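Pandari Kitchen Tidying Set

Notes for people using the files. Maintained by Bożena Sobczak and Roel Verhoeven.

Contents

The set covers small kitchen jobs done on a tabletop: moving fruit in and out of baskets, putting plates in a bin, setting out bowls. There are 2,903 clips, sorted into 62 folders. Each folder holds one job with one arrangement of things. Folder names give the job first and the container second, for example fruit_basket or plates_bin.

Objects

Fruit: orange, red and yellow pieces. The labels go by color, so a yellow piece is "yellow fruit" even where it looks like a lemon.
Containers: perforated baskets and plastic bins.
Tableware: plates, boards and small bowls.
Table covers: plain and printed. The printed ones have leaves and flowers. Flowers on a cover are never labeled as objects.

Labels

Each clip has one line of text, such as "take the yellow fruit out of the basket." Bożena wrote the first 300 by hand and the rest follow her wording. Left and right are given as seen in the picture. A plate leaning in a bin is labeled "in bin" whether or not it is upright. Boards and plates share one label when only an edge shows.

Splits

The test split has 166 clips. Please don't train on them. No folder appears in both splits.

Known problems

Some bowl clips are labeled "dish." We left these alone so older results still match.
White plates against pale walls have poor outlines in the mask files.
Two folders from the Praltumcombe kitchen have the wrong cover name in the index.

Changes

Monday, April 9, 2018: fixed spelling in the label file, removed duplicate clips.

Send corrections to Roel with the folder name and clip number.
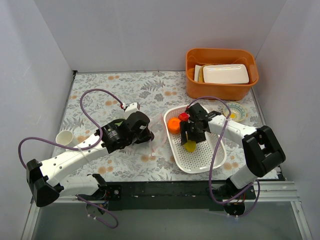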